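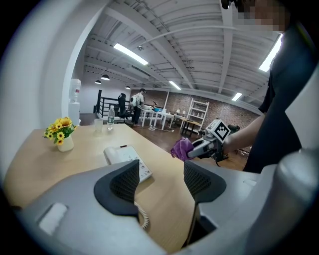

Kondico, the office cleaning contractor based in Bivville, will begin using robots for desk and tabletop wiping at its client sites in December. The company has spent the past several months teaching the task by hand. A worker holds a gripper with a cloth clamped in its tip and works over an ordinary desk, with a telephone, a vase of sunflowers, a drinking glass and a water bottle left out on it, the way desks are usually found at the end of the day. Recordings of this work are used to train the machines, which are built by Koval.

The first robots will work at the Ollik office building, where Kondico cleans 804 desks each night. The machines will take over wiping on two floors to begin with. Restrooms, kitchens, floors and trash stay with the existing crew.

"Wiping is the part of the shift people complain about most," said Soledad Toledo, operations manager at Kondico. "You are bent over for hours, and you have to work around whatever is on the desk. Phone cords are the worst of it – you pull one and the whole phone goes."

No jobs will be cut at Ollik as part of the change, the company said. The night crew keeps its current hours and pay. Five cleaners have moved to a new position, desk trainer, which is a day job and pays more per hour than the night shift. Desk trainers record new tasks and check the robots' work the morning after.

Estíbaliz Pastor cleaned at Ollik for nine years before becoming a desk trainer. "I was slow with the gripper at first. Your own hand knows how hard to press and the tool doesn't," she said. "Now I have dinner at home with my kids, so that part is good. I do miss the crew."

Kondico and Koval have recorded around 2000 wiping sessions so far. Each trainer records for no more than 2 hours at a time, a limit the cleaners asked for after early sessions left some with sore wrists.

Demetrio Sotomayor, who represents the night crew in talks with the company, said staff still have questions. "We have it in writing for Ollik. We want it in writing for the other buildings before any machine goes in there," he said. Talks on those sites are continuing.

The robots will not open drawers, move papers or touch personal items marked with a red card. Kondico will hand out 200 cards to tenants before the start date, and more can be picked up at the front desk.

Press contact: Ainhoa Calvo, Kondico, Bivville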